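Lodari Long-Handle Broom and Dustpan Set
Floor Care / Brooms and Dustpans
Sold as a pair

If you have ever chased the last line of crumbs across a kitchen with a short dustpan and one knee on the floor, you will understand why we got excited about this set. The Lodari is a broom and a dustpan, both on long wooden handles, both meant to be used standing up. We have sold a lot of floor tools at Stitosard and this is the one that keeps going home with the people who work here.

The broom
The head is narrow, a white block with dark bristles, and narrow is what we like about it. It gets in behind the toilet, down the gap beside the fridge and along the baseboard without knocking into everything (a wide push broom is great for a garage, but try getting one around chair legs!). The handle is slim and light, with a white rounded knob on the end that sits nicely in the palm. Dede Lamptey in our shop swears by short strokes toward the pan, lifting the bristles a little at the end of each one so the dust doesn't flick back.

The dustpan
White plastic, with a wide open scoop and a row of comb-like teeth along the rim where the handle joins. Run the bristles through the teeth a few times and the hair and lint come away into the pan. Anyone with a long-haired dog will want to hug whoever thought of that. Do it every time you sweep and the broom stays in good shape for much longer.

The pan's handle finishes in a curved white tip with a hole in it, so it can go straight on a hook or a nail. Hang it up when you're done — a dustpan left on the floor gets stepped on sooner or later.

On different floors
Smooth floors are where this set is happiest. Tile, sealed wood, vinyl and polished stone all sweep up beautifully, and fine dust that you can't see on a patterned marble floor shows up fast once it's in a white pan. It will manage a low doormat, but it isn't a carpet tool and we wouldn't buy it for that.

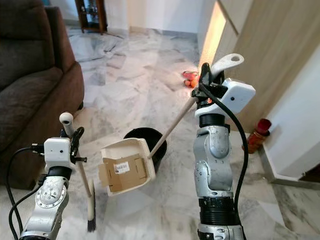 Bigger scraps are no trouble either. Packing leftovers, a folded bit of cardboard, dry leaves that blew in from the porch — keep the pan level while you carry it and tip it over a bucket or trash can with a wide opening. With the long handle you can do the whole trip without bending, and your back will thank you by the second room.

Care
Rinse the pan in warm water with a drop of dish soap. Shake the broom outdoors and let it dry with the bristles off the floor. Wipe the wooden handles with a damp cloth, and please don't leave them standing in water.

Which one to choose
The Plaka has a wider head and suits a workshop or a covered patio. For a kitchen, bathroom or hallway, get the Lodari.

Delivery and returns
Sets ship within 2 working days. Returns are accepted for 47 days, used or unused, as long as both pieces come back together. Our next delivery of the Plaka is due in September.

Page updated 27 Jul 2019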